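How to Run a Supervised Road Session With a Driver-Assist Test Car

Filed under: Procedures, Road Work
Last revised Wed 15 May

These are the working rules for taking a test car out of the Gretcombe yard and letting software steer it on a public road with a person in the driver's seat. They replace the old rules, which fit on one laminated card and were mostly about fuel receipts.

Read the whole page before your first session. Thanasis Moschos will ask you about it in the parking lot, and he does not ask about the easy parts.

Before you start

You need two people. One is the safety driver, who sits behind the wheel and is legally and in every other way driving the car. The other is the operator, who watches the laptop and keeps the log. The safety driver does not look at the laptop. If the laptop does something fascinating, the operator may describe it later, over lunch.

You also need a signed route sheet, a charged log recorder, and a software build that has passed the bench checks. A build that "should be fine" has not passed the bench checks.

Step 1. Pick the route and drive it by hand

Every route gets driven manually on the day, in both directions, before anything is switched on. Yes, even the Emdale road, which you could drive in your sleep. That is more or less the problem.

On the manual pass, the operator notes anything that differs from the route sheet: new signs, roadwork, faded paint, a hedge that has been growing with ambition. If a temporary barrier stands near the road, write down which side it is on and whether it touches the pavement. If anything on the sheet is wrong, fix the sheet first. The car can wait. It has no plans.

Step 2. Check the controls

Do this parked, with the system off and then on:

Turn the wheel against the steering motor. It should give way with moderate effort from one hand.
Tap the brake. The system must drop out at once and chime.
Press the red cutoff. Power to the steering motor must go, and must stay gone until somebody resets it.
Say the handover words out loud, both of you.

If any of these fails, the session is over. Do not restart the computer to see if it clears up. It will clear up, and then you will have a car with a fault that hides.

Step 3. Agree on the words

We use three phrases. "Ready" means the operator has a clean screen and a running log. "Engaging" comes from the safety driver, just before pressing the button. "Mine" also comes from the safety driver and means the human has the car.

Nothing else counts. "Okay" has been banned since the Foley run, when it was said 9 times in a single mile and meant something different each time. The operator may say "take it" at any moment, and the safety driver takes it first and discusses it afterward.

Step 4. Choose where to engage

Engage only on a straight piece of road, in daylight, with solid edge lines you can both see on each side and a center line you can follow well ahead. You need 400 feet of clear lane in front of you. Hold your lane by hand, settle at a steady speed, and then say the word.

Look at the oncoming lane as well as your own. A car coming the other way is allowed, as long as it is far off and staying put on its side. A passing move by anyone, in either direction, means you wait.

Shade deserves some suspicion. Tree shadows with ragged edges lie across the paint and make lane finders nervous, and a lane finder that has been nervous for half a second may pick a new line to believe in. If a shadow crosses an edge line, the operator calls it early ("shadow left" is plenty) and the safety driver closes both hands on the wheel before the car draws level with it. The same goes for glare and for reflections off the top of the dashboard. Keep the dashboard clear of paper, phones and sunglasses, all of which the windshield will happily show you a second time.
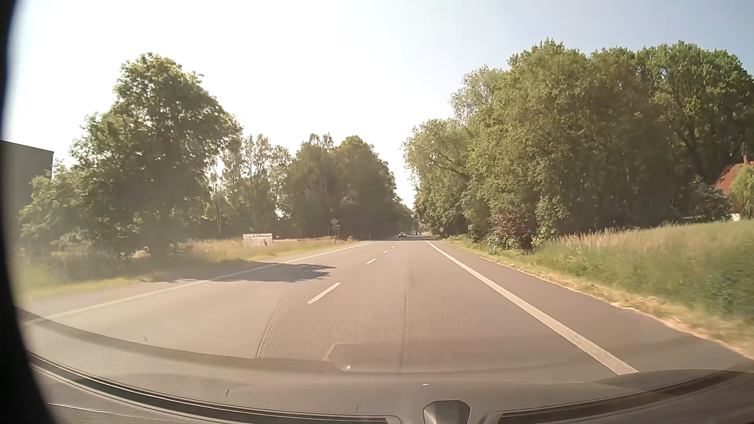
Step 5. Keep your hands where they belong

Both hands on the wheel, light grip, for as long as the system is engaged. Right foot over the brake. Hovering hands look relaxed and cost you time you will want back.

The longest stretch we allow is 8 minutes. After that the safety driver takes over for at least as long, even if things are going beautifully. Boredom is the hazard we log most often, and we only log it when people admit to it.

Step 6. Take over early

Take over if the car drifts toward either line, if it brakes for no reason you can name, if someone is walking on the shoulder, or if you simply don't like it. You never have to defend a takeover. You may have to defend the lack of one, and that conversation is with Darragh Ó Briain, in his office, with the door closed.

Say "mine" as you do it. The operator marks the log and writes one plain line on what happened. "Drifted right after bend, driver took over" is good. "Weird" is not, although rule 708 entries from last July suggest that many of you disagree.

Step 7. Close out

Switch the system off before you turn into the yard — the gate posts have been repainted twice. Park, stop the log, and copy it to the Drarnport server the same day. Both people sign the sheet. If you took over for anything other than the time limit, flag the build so the next crew sees the note before they leave.

Then put the keys back on the hook. The other hook.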